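Print | E-mail

Cevwood Allotment Society – minutes of the February meeting

Held in the hut, 7.30 pm. Bernd Vogler in the chair. Apologies from the Sibiya family.

1. Last minutes
Agreed, with one spelling put right (Wurketo, with a k).

2. Seed swap
What a turnout! 38 people came through the door, a good few of them new faces, and the squash table was bare by eleven. Everyone wants to do it again in the autumn, with garlic and broad beans added. Bernd to ask the school for the hall.

3. Water
The quote for the new standpipe by the top gate is £600. We have £500 set aside, so the rest will come out of the plant sale money. Agreed by all, and very happily – the top plots have been carrying cans uphill for years.

4. Wurketo potato trial
Three plots have offered to grow the new early variety beside their usual ones and weigh both crops. Chitting trays to be kept in the light until planting. Results at the July meeting, with tasting, butter provided!

5. Tool share
The shelf in the hut is a lovely success. Loppers and the long rake are out nearly every weekend. Small hand tools are welcome too, and a label with your plot number helps them find their way home.

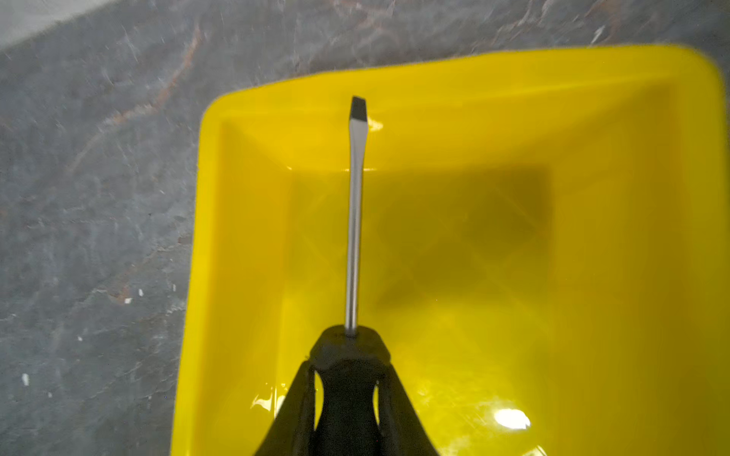 Mower blades will go to Cirkex for sharpening before the grass gets going. Names on the sheet by the door please.

6. Any other business
Plot 3 has frogspawn already. Compost delivery to be dropped by the lower gate – bring barrows.

Closed at 8.50 pm.

Print | E-mail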